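Orudus Community Language Fund
Progress report on the Buven evening English classes
2025-08-18

We are now halfway through the second year of your grant, and it is a pleasure to write with mostly good news. When we last reported, in February, we were still running two levels and turning people away from the beginners' group, which none of us enjoyed doing. Thanks to the extra money you released in the spring, we now run five groups a week, and the waiting list is shorter than it has been since we opened.

Over the period 235 adults came to at least one class, and a good many of them came back again and again. The beginners' groups are still the fullest. People tell us they want English for the doctor's office, for their children's teachers and for the bus, so we have let the lessons follow those needs and put the old textbook back on the shelf for the moment. The tutors have been writing their own worksheets, and the Wakamitz print shop has kindly gone on giving us its lower rate.

Our room at the Ndung'u building has suited us well. It is bright and has plenty of space, and it is a short walk from the bus stop, so evening learners get home at a decent hour.
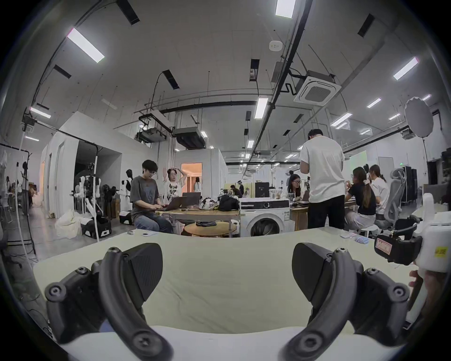 The open-plan studio, seen across a cloth-covered table.

Not everything has gone to plan. Attendance dipped badly in the early summer, when many of our learners picked up extra shifts, and the Buven morning group shrank to the point where we folded it into the evening one. We should have asked people about their working hours before setting that timetable, and we have now added the question to the sign-up form. The childcare corner has also been slower to start than we promised you. We have the toys and the rug – we are still waiting on the insurance papers.
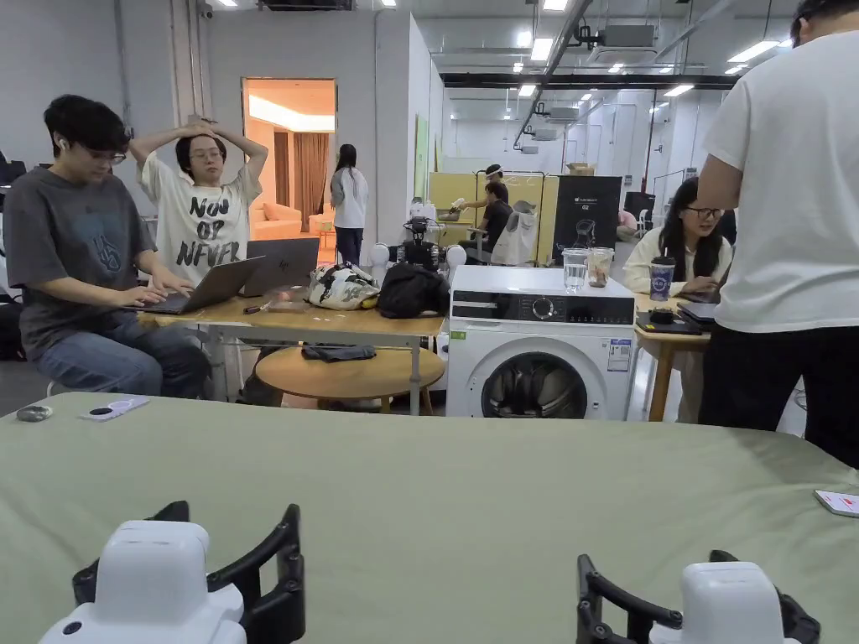
Conversation hour, on the other hand, has grown nicely. It began as a trial with nine learners and a pot of tea, and it now fills up most weeks. There is no set lesson, just a topic and plenty of patience, and several quieter people from the beginners' groups have found their voices there – a real joy to hear.

On the money side, we are close to budget. Printing came in $607 over, nearly all of it for the new worksheets, and we would like your permission to cover that from the unused travel line. Full accounts are attached. In the coming months we hope to reopen a morning group, at a later start time, and to get the childcare corner going at last.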